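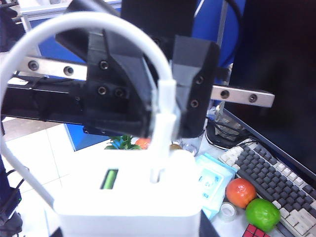 Does the electricity get used up on the way to our house, one reader from Bademine asked in March, and if it does, who pays for the bit that goes missing?

Some of it is lost, yes. It doesn't vanish. It turns into heat in the wires, and the cost is shared out among everyone who gets a power bill. To see where the heat comes from, it helps to follow the electricity from the start.

Making it

The power station at Sarkska uses falling water. Water from the dam on the Sima River runs down a pipe and pushes the blades of a turbine. The turbine turns a shaft, and the shaft turns a large magnet inside coils of copper wire. When a magnet moves past a coil, the electrons in the copper are pushed along. A machine that does this is called a generator.

Coal and gas stations use generators too, but they boil water and push the turbine with steam. Wind turbines use moving air. Solar panels have no turbine at all.

Voltage and current

Two words are needed for the next part.

Current is how much electric charge flows past a point each second. It is measured in amperes, or amps.

Voltage is how hard the charge is pushed. It is measured in volts.

Power is the two multiplied together. You can deliver the same power with a large current and a low voltage, or with a small current and a high voltage.

Why wires get warm

Electrons moving through metal bump against its atoms. The atoms vibrate more, and the wire warms up. The property of a wire that causes this is called resistance. A long wire has more resistance than a short one of the same thickness, and a thin wire has more than a thick one of the same length.

The heat depends on the current multiplied by itself. If the current becomes 2 times as large, the heat becomes four times as large. If the current becomes 3 times as large, the heat becomes nine times as large. Engineers therefore try to keep the current in a long line small. To deliver the same power, they raise the voltage.

Transformers

The device that changes the voltage is a transformer. It has two coils of wire wound on an iron core. Alternating current in the first coil makes a magnetic field that keeps changing direction, and the changing field pushes a current through the second coil. If the second coil has more turns than the first, the voltage goes up. If it has fewer, the voltage goes down.

At Sarkska the voltage is stepped up before the electricity leaves the station. It then travels 26 kilometres to Bademine on steel towers, each 30 metres tall. The wires hang from insulators made of glass or porcelain, materials that electricity does not easily pass through.

At the edge of town is a substation, where transformers step the voltage down. Smaller transformers step it down again before it reaches houses. Many of these are the grey cans or boxes mounted on power poles. Some hum, and the hum is the iron core changing shape very slightly as the magnetic field changes.

Inside the house

Electricity enters through the meter and the switchboard, and goes from there to the lights and power points. Many small devices need a much lower voltage than a power point supplies, so a plug-in adapter lowers it once more. It also changes alternating current into direct current, which flows one way only. Adapters lose a little energy as heat as well.

Safety

Stay away from substations and fallen power lines. A fallen line can be live even if it is not sparking, and the ground near it can be dangerous. Tell an adult, and keep others well back. If a kite gets caught in a line, leave it there.

Words to know

Conductor: a material that lets electric current pass easily, such as copper or aluminium.
Insulator: a material that does not.
Resistance: how much a material opposes current, measured in ohms.
Substation: a place where voltage is changed and lines are switched on or off.

Next in the Cloludo energy pages: how batteries store charge.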